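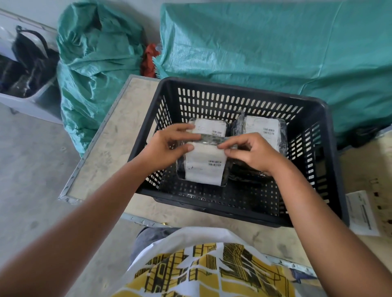 Demetrius Hutchins reckons a robot that can pack a basket properly is harder to build than one that can play soccer, and he has told the whole club so at every meeting since March. I argued with him for weeks. I've now come around completely and I'd like that noted, as he reads this blog.

For anyone new, our club is entering the packing round of the Buvetti student challenge. The robot gets a pile of wrapped parcels and a slotted plastic basket, and it has to get the parcels in with the labels findable, nothing squashed and nothing sticking up above the rim. I thought we'd spend most of the term on the arm. We've spent most of it on the packing, and I am having the best time!

The thing I love about this problem is how much your hands know that you don't. Ask someone how they pack a basket and they'll say, "I just put them in." Then you watch them and it's all nudging and pressing and standing one on end to see if it'll go. We tried writing that down as rules. Our first list had 49 of them and it was hopeless - half of them argued with the other half, and the arm would hover there like a kid at the edge of a cold pool.

So we've swapped to learning from people packing by hand. You pack, you take it all out, you pack again in a different order. The program (ours is called Mandum, long story, somebody's typo) goes through the recordings and tries to work out what the hands were up to from one moment to the next. We have 1438 separate grasps labelled as of last night, and I did 400 of those myself with a podcast on and a very sore wrist.
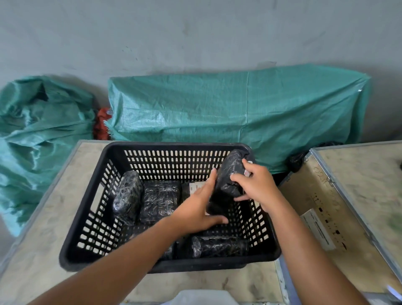 Left hand pressing down, right hand holding one upright. Mandum finds this sort of move very hard.

I'll try to explain why, and the club can yell at me in the comments if I get it wrong. When we started, every move in our labels belonged to one hand. Pick, carry, place, let go. Lovely and tidy. But people hardly ever pack like that once the basket starts filling up. One hand makes room and the other brings the parcel in, and the timing between them is the whole trick. If you label the two hands separately, the pressing hand looks like it's doing nothing useful, and the program learns to ignore it.

Demetrius Delacroix (yes, we have two of them, it's a nightmare on the group chat) rewrote the labelling page so a move can belong to both hands at once. It took him a weekend and I think it's the best thing anyone's done all year. I had to go back and redo a heap of mine, which I grumbled about for maybe five minutes. Then I saw the new plots and stopped grumbling.

The other headache is the wrapping. Shiny black plastic is a horror for the cameras. Every crinkle throws a white streak, the streaks shift when the parcel tips, and our edge finder gets terribly excited and draws an outline around each one. The labels have turned out to be our friends there. They're white, they're flat, they have corners, and if you can find the label you've got a decent guess at which way the parcel is facing.
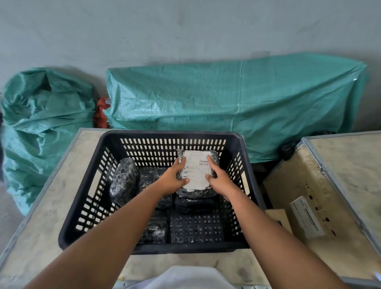 Both hands on the parcel, label up.

We've started writing down which way the label faces every time a parcel gets let go. It's slow work, but the grip guesses got noticeably better in the very next run, and there was some undignified cheering.

Still on my list:
- sort out the lighting settings before the next recording day
- get Gromusik (the simulator) to stop treating soft parcels like bricks
- book the Ferreira room for the practice round
- ask both Demetriuses to pick nicknames

If you're a student and your school has a club anything like ours, go along, even if you've never touched a line of code. I couldn't solder when I joined and I still can't, and there has been plenty for me to do. Labelling is a great way in. You learn to watch really closely, and you start noticing it everywhere - I stood at the grocery checkout last week staring at the packer's left hand until Mum told me to stop.

Next post should have the first proper run with the arm, if the wrist joint behaves. Hutchins is bringing snacks either way.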